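Workshop Tips for the Robotics Club: Grippers, Boxes, Cables and Bins

Collected by Anathi Makhubela for the Cornness after-school robotics club

Most of these tips come from the Foltar project, where our students teach a pair of arms to pick up packages, hold them steady and put them where they belong. Almost everything applies to any club with a gripper and a table. New members should read the sections on pads and boxes before their first session. The rest can wait until you need it.

Foam pads

Buy foam in sheets and cut your own pads. Precut pads cost more and never match the finger you have. Closed-cell foam holds its shape longer than the soft upholstery kind, which goes flat after a few weeks of squeezing things.

Cut with a fresh snap-off blade and a steel ruler. Draw the blade through in several light passes. One hard push tears the foam and leaves a slanted edge, and a slanted edge makes the object twist when the fingers close.

Wipe the metal or plastic under the pad with rubbing alcohol and let it dry before sticking anything to it. Use thin double-sided tape, the kind sold for carpets. Hot glue leaves lumps that you will feel through the foam. Press the pad down, put a book on it, and leave it overnight if you can.

Cardboard sheds. If you work with boxes all season, the pads pick up paper dust and start to slip. Dab them with the sticky side of masking tape at the end of each session. A lint roller works too, but the cheap ones leave glue behind. Do not wash pads while they are on the robot.

Change both pads at the same time. A new pad on one side and an old pad on the other will push the box off center, and somebody will spend an hour looking for the mistake in the code. We did this in January and lost most of an afternoon to it.

Boxes for practice

Save boxes of every shape. Tall narrow ones are the hardest to handle and the most useful for practice. They tip when they are set down a little off level, and they swing when they are held too high. Start beginners on something short and wide, then move up.

Keep a few worn boxes in the set. A gripper that only ever sees crisp new cardboard does badly at a competition, where the boxes have been dropped by six other teams. Mark each practice box with a number in pencil on the bottom. Marker on the sides can confuse the camera.

To stiffen a box that has gone soft, slide a folded strip of cardboard inside along each long corner. Tape the strips at the top and bottom only. For weight, use rice in a zip bag, taped down so that it cannot slide. A bag with 500 grams of rice is plenty for a medium box. Put the bag at the bottom for easy practice and halfway up for hard practice.

When you cut down a box, score it first and fold it over the edge of the table before you cut through. A dull blade leaves a furry edge that sheds all over the pads. If an edge is already ragged, run a strip of paper tape along it.

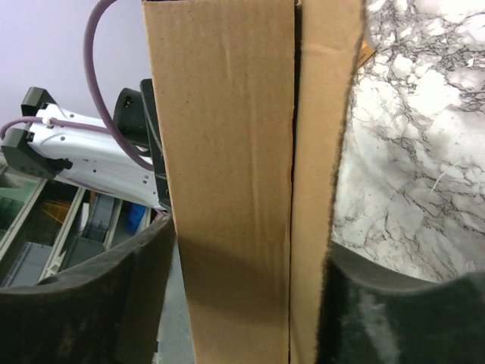 Close slowly. Our students always want to clamp down at full speed, and it dents the cardboard before the program has a chance to stop. Set the closing speed low and raise it in small steps after the grip works. Write the final setting on the card that stays with the robot, along with the box number. The next group should not have to find it again.

Grip near the middle of the height for lifting and lower down for sliding. If the box leans as it comes up, move the grip point before you change the force. More force is the first thing everybody tries and it is usually the wrong thing. On the Foltar arms we start at 20 percent of full force for an empty box and have not needed more than 75 for anything we use in class.

Check that the two pads meet squarely. Put a sheet of paper between them, close the gripper, and pull gently on each corner of the paper. If one corner slides and the others hold, the finger is twisted. Loosen the finger screws, close the gripper on a flat piece of wood, and tighten the screws while it is closed.

Two arms on one table

Decide which arm moves first and say it out loud before you run anything. The student at the laptop says "left moving" or "right moving" and waits for an answer. This feels silly for a week and then becomes a habit.

Give each arm a parking spot and mark it on the table with tape. An arm that is waiting should be parked, with its gripper open. If you leave it hanging over the work, it will get in the way of the other one sooner or later.

For handing a box from one arm to the other, have the second arm close fully before the first one opens. Add a pause of 2 seconds between the two steps while you are learning. You can shorten it later. Ask the students to run it first with no box at all, watching only the distance between the fingers.

Keep hands off the table during a run. Anyone who needs to reach in calls a stop, waits until the person with the stop button repeats it, and then reaches. Long hair goes up and hoodie strings go inside the collar.

Cables

A cable needs enough slack for the arm's longest reach and not much beyond that. Move the arm by hand, with the power off, to every corner of its work area and watch the cable the whole time. Look for places where it goes tight or rubs against a bracket.

Fix the cable with small clips on the sections of the arm that do not bend, and leave a loose loop at each joint. Never put a clip right at a joint. Hook-and-loop strips are better than zip ties while you are still changing things. If you do use zip ties, trim them flush with flat cutters. A tail cut with scissors will scratch somebody's arm.

Colored cable is worth the small extra cost. Use one color per job and write the list on the inside of the cabinet door. Label both ends anyway, with a flag of masking tape folded back on itself. We put the date on ours, so an old cable can be retired before it starts dropping out in the middle of a run.

Bins and small parts

Divided bins save more time than any tool we own. Use wide compartments for things students grab often and narrow ones for screws. Line the screw compartments with a scrap of felt so the small ones are easier to pick up.

Do not sort by size alone. We keep the parts for one job together: pad screws with the pad tape, cable clips with the strips. Students put things back properly when the bin matches the job they just did. The shop-wide system we copied from the Sithole workshop looked great on the wall and lasted about as long as the first busy evening — too many drawers, and the labels meant nothing to a twelve-year-old.

Bright test objects are easy for students to find and easy for a camera to pick out, so keep a handful in different colors. Include a few dull ones as well. A program that can find a bright block may fail completely on a beige one.

Empty the bins once a term. Tip everything onto a tray, throw out stripped screws and dried-out tape, and wipe the compartments with a damp cloth. An old paintbrush gets the dust out of the corners.

Surfaces and light

Patterned surfaces can give a camera trouble. If the program keeps seeing edges that are not there, lay down a plain sheet of poster board and try again. Matte is better than glossy. Once the program works on the plain sheet, take it away and see what breaks. That is a good exercise for the older group.

Turn on the same lights every time. Afternoon sun through a window moves across the table during a session and will ruin a color setting that worked at three o'clock. We close the blinds before the first run and leave them closed. Check for shadows from your own arms, too. Students lean in to look and then wonder why the robot has stopped finding the box.

Wipe camera lenses with a microfiber cloth kept in its own bag. A cloth that has been used on the table has grit in it.

Before a competition

Pack spare pads already cut, with the tape on and the backing still in place. Add a ruler, a snap-off knife for the adult to carry, masking tape, alcohol wipes, a pencil, and the settings card. At the Ranent meet we had to borrow a hex key from the next table, so there is now one tied to the handle of the case with string.

Bring two of your own boxes. Use them on the practice table to check that nothing moved during the drive. Do the paper test on the pads before anyone opens the laptop.

Let the students do the setup. Give one of them the checklist and have that person read each line while somebody else does it. Changes to the program stop when the team is called. If something is wrong at that point, run it the way it is and write down what happened.

After each session

Park the arms, open the grippers and switch off at the wall. Clean the pads with tape. Return the boxes to the shelf standing up, heaviest on the bottom shelf. Sweep under the table, where the screws are.

Leave a note on the card for the next group. "Right pad coming loose at the top" is useful. "Robot acting weird" is not, and whoever writes that gets asked to come in early and explain it.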